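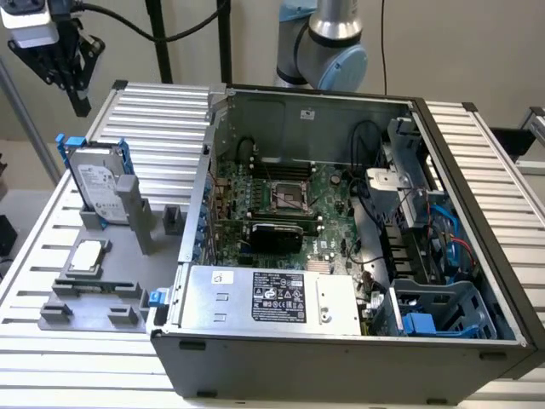 SADBRIDGE REPAIRERS QUESTION COUNCIL'S "REUSE FIRST" CLAIMS

Flornside Computer Reuse, the Sadbridge charity that mends and passes on old office computers, has today published its reply to the council's Reuse First plan, and it is not the warm welcome the council may have been hoping for.

The plan, launched in August, says that 2850 computers from schools and council offices will be "given a second life" over the next 4 years. Flornside would like to know what that means. The document does not say how many will be mended, how many will be stripped for parts and how many will simply be weighed and shredded. All three are counted under the same heading.

"We have read it twice and we still can't tell a working computer from a bag of scrap in these figures," said a spokesperson for Flornside. "If a machine goes to the shredder, call it shredding."

Storage is a particular worry.

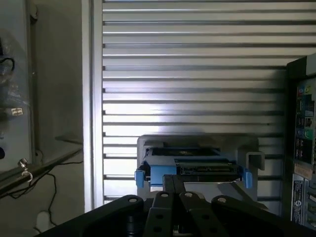
Under the present contract with Indine, hard drives are taken out and destroyed before anything reaches a repairer, whatever their age or state. Flornside accepts that private records must be kept safe. It does not accept that every drive has to be crushed when many could be properly wiped and checked — and a computer handed to a family without a drive is not much use to them.

The charity also doubts the savings. The plan puts the cost of collection at £74 a machine, yet gives no breakdown, and a smaller trial in the Bellamy ward was never written up in public.

Flornside is asking the council to publish the Bellamy results, to report mended and scrapped machines separately, and to let local repairers bid for the work before the contract is renewed for another 5 years.

"We'd be glad to be proved wrong," the spokesperson added. "So far we've been sent a leaflet."

The full reply can be read at the Flornside shop in Sadbridge or requested by post.

ENDS

Notes to editors: Flornside Computer Reuse receives no money from the council or from Indine. Press enquiries should go to the Flornside office.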